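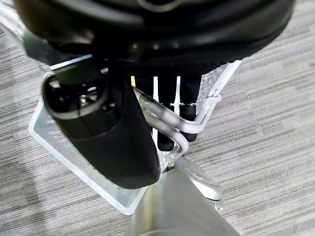

I've read the colored tag proposal twice now and I'm still not sold on most of it, but I'll start with the part I can't argue with. Yellow does get noticed. There's only a tiny sliver of bright yellow showing there, tucked in behind all that black, and my eye went to it well before I'd sorted out the white from the frosted. So fine, Afonso, if the question is whether a yellow tag can be spotted when most of it is hidden, I give you that one.

What I don't buy is the rest.

Afonso Serrano wrote:
> We packed all the soft whites in May using the Prestano method and I
> would never go back. Everything white goes in together, each piece gets a
> yellow tag, and the tag tells you which room it came out of. You stop
> unfolding things to find out what they are. Also I think we should keep
> dark goods on a separate shelf altogether. Black hides the dust and then
> the dust ends up on the whites. The Gramwood bins hold 94 liters each so
> 5 of them did the whole closet.

Taking it in order. "You stop unfolding things" is only true if the tag ends up on the outside, and soft things don't stay how you fold them. I tried tags on pillowcases two winters ago. By the time I'd pulled one out from the middle of the stack, the tags on the neighbors had rolled under, and I was back to unfolding. Maybe the Prestano people have some special fold. The booklet I have doesn't show one, it only shows a very tidy closet.

Second, a 94 liter bin of nothing but cotton is a heavy bin. Who is lifting that off the top shelf? I asked at Ghoneim when I was in for shelf pins and the man there said he sells more of the small ones, for exactly that reason. He may only have wanted to sell me more bins. But I did try to lift the big one full of display towels and I put it down again pretty fast.

Third, and this is where I really part company, black does not hide dust. 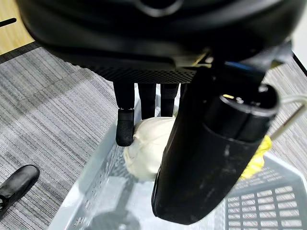 Matte black with light specks, and a soft white item held from both sides.

Look at the black on the right, with the little pale specks and the smudges along its length. You couldn't miss those if you tried. If anything I'd keep my dark goods right next to the whites as an early warning, so that when the black starts looking speckled it's time to wipe the shelf. Lint on a white pillowcase I will never see until I put it on the bed and lie down on it.

I would like to hear from somebody who has done the tags for longer than one season. Chrysanthi Tzanetos posted back in message 1790 that hers came off in the wash, and I don't think she ever got a reply. Were those the paper ones or the woven ones from Dodau? It makes a difference. The woven ones cost enough that I'm not buying a pack on the strength of one happy closet.

For now I'm sticking with a strip of masking tape on the shelf edge, one per stack, written in pencil. It's ugly and it peels in the summer. It also doesn't go through the laundry.

Afonso, if you still have the bins packed, could you pull one piece from the bottom of one and tell us where the tag was when you found it?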